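Go to the boring station first

If a robotics lab near you opens its doors this winter, go. Skip the arm that pours drinks, at least to begin with, and find the table where people are moving small things around by hand.

I went to the Stokance open day in Drosbridge in January expecting a show. There was one, and it was fun. A big arm stacked cups, a smaller one waved at children, and I clapped along with everybody else. But I spent most of my afternoon upstairs, watching people pick up toys and put them down again, and I've been telling friends about it ever since (they are being patient with me).

The upstairs room was run by Chunhua Guo, who had the happy, slightly hoarse voice of someone on her fourth hour of explaining. The idea is easy to follow once you've seen it. You take a pair of grippers like the ones a robot would wear at the end of its arms, and you give them to a person. The person does the job. The grippers keep a record of how they moved, and later a robot learns from a big pile of those records. No robot has to be in the room while you work, and you don't need to know a thing about programming. You need hands and a bit of calm.

I had neither when my turn came. My first try at a small rubber toy sent it skidding away from me, and my second squeezed it out sideways like a wet bar of soap. It is a strange feeling to be 50-something and clumsy at something a toddler can do! All the cleverness in your fingertips is gone. You have two stiff fingers on each side, and you have to plan: come in lower, slow down, close a little, wait, close a little more.

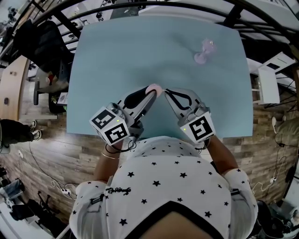
What struck me most was how good the regular operators are. They had a rhythm to it, a small pause before each grasp that I started to look for, the way you look for a pitcher's windup. Guo told me their group aims for 100 clean tries at a task before moving on, and that a new person usually needs about 200 before their motions stop looking nervous. A tally on the whiteboard by the door stood at 3079 when I came in, and someone wiped it and wrote a new number while I was putting my coat back on.

I think we get robots wrong because we mostly meet them finished. We see the clip where the shirt gets folded, and we either gasp or shrug. A visitor who has watched a person do the same tiny pickup over and over knows something better: that the skill came from somewhere, and that it came from people who were paying attention. I find that cheering. I also think it should make us ask more of the companies involved. If the work depends on human hands, then the people attached to them should be paid properly and named somewhere, and I said so to Zhiqiang Hao, who was handing out the feedback cards. He wrote it down himself, in full, which I took as a good sign.

There are fair complaints to make. The stairs were a problem for some visitors, the signs were poor, and the wait for a turn got long after three o'clock. I'd also have liked a plain answer about what the robots will be asked to do once they've learned all this. "Household tasks" covers a lot of ground. My house has a drawer I can't open myself.

Still, I would take a room like that over any stage demo – and I'd send school groups up there before they see anything else. Let them drop the toy a few times. Stokance plans another open day in the spring, and I've already asked for a longer turn with the grippers.

Contact us | Copyright Drosbridge opinion pages, all rights reserved | Back to top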